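비닐봉지를 접어서 모아 두는 방법

비닐봉지 접는 방법을 묻는 분이 가끔 있어서 한 번 정리해 씁니다. 저는 한국에서 산 지 8년이 되었지만 한국어로 긴 글을 쓰는 일은 아직 조금 어렵습니다. 이상한 문장이 있으면 댓글로 알려 주세요. 고치겠습니다.

우리 집 싱크대 밑에는 예전에 큰 봉지 하나가 있었고, 그 안에 다른 봉지가 가득 들어 있었습니다. 하나를 꺼내면 세 개가 같이 나오고, 문을 닫을 때 봉지 한쪽이 문틈에 끼었습니다. 작년 10월에 이사 준비를 하면서 전부 꺼내어 접었습니다. 저녁마다 조금씩 했고, 다 하는 데 일주일이 걸렸습니다. 지금은 서랍 한 칸의 반만 씁니다.

준비할 것

평평한 탁자, 마른 행주, 봉지를 넣을 상자나 서랍이 필요합니다. 상자는 높이가 낮은 것이 좋습니다. 저는 신발 상자의 뚜껑을 쓰다가 지금은 Adaveo 서랍 칸막이를 씁니다. 칸막이는 없어도 됩니다. 우유갑을 옆으로 눕히고 한 면을 잘라도 크기가 거의 맞습니다.

1. 먼저 나누기

봉지를 모두 꺼내어 바닥에 놓고 세 무더기로 나눕니다. 손잡이가 있는 봉지, 손잡이가 없는 얇은 봉지, 그리고 버릴 봉지입니다. 구멍이 난 것, 생선이나 고기 냄새가 나는 것, 안쪽이 끈적한 것은 접지 않습니다. 저는 처음에 아까워서 구멍 난 봉지까지 접었는데, 나중에 젖은 쓰레기를 담았다가 부엌 바닥을 닦았습니다.

안에 영수증이 남아 있는지도 보세요. 손을 넣어서 바닥의 두 모서리를 만져 보면 됩니다. 동전이 나올 때도 있습니다.

2. 닦고 말리기

채소를 담았던 봉지에는 흙이 조금 있습니다. 뒤집어서 젖은 행주로 닦고, 의자 등받이에 걸어서 말립니다. 비닐은 겉이 말라 보여도 접힌 주름 안에 물이 남습니다. 저는 하룻밤을 기다립니다. 물이 있는 채로 접으면 나중에 냄새가 납니다.

3. 모양을 바로잡기

제일 중요한 단계이고, 많은 사람이 빼먹는 단계입니다. 구겨진 봉지를 바로 탁자에 놓고 손으로 누르면 주름이 그대로 눌립니다. 먼저 봉지를 들어서 공기를 조금 넣고, 두 손으로 손잡이 쪽과 바닥 쪽을 잡아 길게 당깁니다. 너무 세게 당기면 얇은 비닐은 늘어납니다. 늘어난 봉지는 폭이 달라져서 삼각형으로 접을 때 끝이 맞지 않습니다.

한가운데를 쥐면 비닐이 그곳에 부채처럼 모이고, 여러 겹이 겹친 부분은 색이 더 진해 보입니다. 이 상태에서는 어디가 손잡이이고 어디가 옆면인지 알기 어렵습니다.

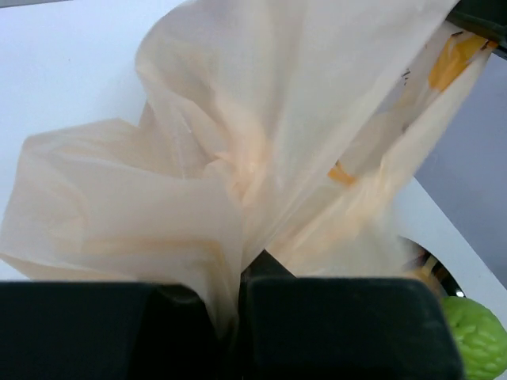 사진: Jana Steinbach

이럴 때 저는 인쇄된 그림을 봅니다. 크림색의 반투명한 봉지는 그림이 비닐을 통해서 보이기 때문에, 겹친 상태에서도 찾을 수 있습니다. 노란색이나 주황색처럼 밝은 색이면 더 쉽습니다. 그림이 보이는 면을 찾으면 그 면을 위로 놓고, 그다음에 옆면을 찾습니다. 그림이 전혀 없는 봉지는 바닥의 붙인 선을 손가락으로 찾으세요. 선은 조금 딱딱해서 만지면 알 수 있습니다.

옆면에는 보통 안으로 들어가는 주름이 있습니다. 공장에서 처음 접은 자리입니다. 이 주름을 다시 안으로 넣으면 봉지가 원래의 납작한 모양으로 돌아갑니다. 손잡이 두 개가 정확히 겹치면 잘된 것입니다.

4. 공기 빼기

봉지를 탁자에 놓고 바닥 쪽에서 손잡이 쪽으로 손바닥을 천천히 밉니다. 반대로 밀면 공기가 바닥에 모여서 나갈 곳이 없습니다. 행주를 손에 감고 밀면 비닐이 손에 붙지 않습니다. 겨울에는 정전기가 심하니까 행주에 물을 아주 조금만 묻히세요.

5. 세로로 접기

봉지를 세로로 한 번 접고, 다시 한 번 접습니다. 폭이 손가락 네 개 정도가 되면 좋습니다. 큰 봉지는 한 번 더 접어야 합니다. 접을 때마다 손바닥으로 한 번씩 밀어 주세요. 여기에서 긴 띠가 됩니다. 띠의 양쪽 끝에서 폭이 다르면 펴서 다시 하는 것이 빠릅니다.

6. 삼각형으로 접기

바닥 쪽 끝에서 시작합니다. 왼쪽 아래 모서리를 오른쪽 변에 맞추어 올리면 삼각형이 생깁니다. 그 삼각형을 위로 그대로 한 번 접고, 다음에는 비스듬하게 접습니다. 이것을 손잡이까지 반복합니다. 마지막에 남는 손잡이 부분은 삼각형 사이의 틈에 밀어 넣습니다. 남은 부분이 너무 길면 끝을 안으로 한 번 접은 다음에 넣으면 됩니다.

삼각형이 어려우면 네모로 접어도 괜찮습니다. 띠를 반으로 접고, 또 반으로 접고, 마지막에 손잡이로 한 바퀴 감습니다. 제 친구 Hadi Chidiac은 띠를 김밥처럼 말아서 고무줄로 묶습니다. 저도 해 보았는데 고무줄이 서랍 안에서 자꾸 없어져서 그만두었습니다.

7. 손잡이가 없는 얇은 봉지

과일이나 채소를 담는 얇은 봉지는 삼각형으로 접으면 힘이 없어서 다시 펴집니다. 이런 봉지는 한 장씩 접지 말고, 납작하게 펴서 여러 장을 겹칩니다. 앞의 봉지 끝과 다음 봉지의 시작을 손바닥 하나만큼 겹치게 놓고, 처음부터 끝까지 돌돌 맙니다. 빈 휴지 갑에 넣고 가운데에서 한 장을 당기면 다음 장이 조금 따라 나옵니다. 겹치는 부분이 짧으면 따라 나오지 않습니다.

8. 넣어 두기

서랍에 넣을 때는 눕히지 말고 세웁니다. 큰 봉지는 뒤에, 작은 봉지는 앞에 둡니다. 칸을 너무 꽉 채우면 하나를 꺼낼 때 옆의 것이 풀립니다. 저는 칸이 다 차면 새로 생긴 봉지를 접지 않고 바로 쓰레기봉투 안쪽의 음식 봉지로 씁니다. 현관 가방에도 접은 봉지를 2개 넣어 둡니다. 비가 올 때 젖은 우산을 넣기 좋습니다.

햇빛이 드는 곳에는 두지 마세요. 얇은 비닐은 오래되면 약해지고, 어떤 것은 작은 조각으로 부서집니다. 저는 베란다 상자에 두었던 봉지를 그렇게 잃었습니다. 조각을 치우는 일이 접는 일보다 훨씬 오래 걸렸습니다.

자주 받은 질문

접은 봉지가 자꾸 풀린다고 하신 분이 있었습니다. 대부분 4번에서 공기가 덜 빠진 경우입니다. 삼각형을 손가락으로 눌렀을 때 푹신하면 다시 펴서 공기를 빼세요. 손잡이를 틈에 넣을 때 끝까지 밀어 넣는 것도 도움이 됩니다.

두꺼운 쇼핑백도 되느냐는 질문도 있었습니다. 두꺼운 것은 삼각형으로 접으면 너무 커집니다. 납작하게 반으로만 접어서 책처럼 세워 두는 것이 좋습니다.

다음 글에서는 종이봉투를 정리하는 방법을 쓰려고 합니다. 손잡이 끈을 어떻게 해야 하는지 아직 저도 시험하고 있습니다.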